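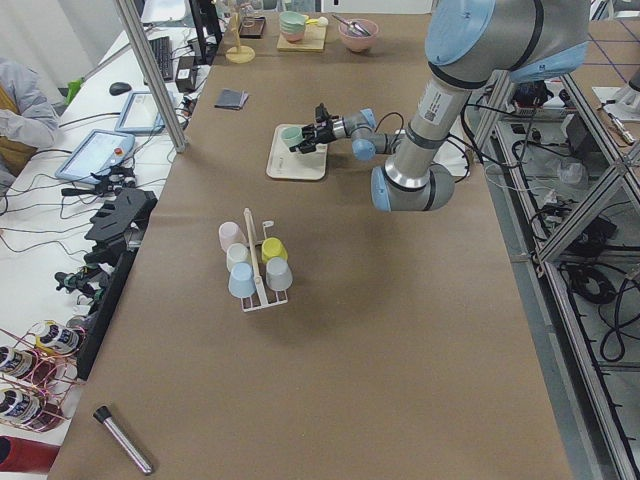
4.3 Running the cup demonstration for visitors

By now the doors will be nearly open, so do take your time over this part – the cups are what most people remember, and a calm start makes for a much happier morning.

1. Cover the table with fresh brown paper and smooth it flat.

2. Stand the wire cup rack in the middle and put the white square tray within easy reach of the gripper.

3. Load the program called Curcombe from the pendant and choose routine 415.

4. Ask your visitors to stand behind the line, then run the routine once at low speed.

5. If all is well, invite someone to choose the next cup. Children love this!

Note: The gripper should close gently on a plastic cup. If a cup creaks or bends, lower the grip setting a little and try again.

Caution: Keep one person seated at the desk with the pendant for as long as the arm has power. Please don't hand the pendant to a guest, however keen they are.

For spare cups or a second rack, ring Sigita Kazlauskienė at Semard on extension 58.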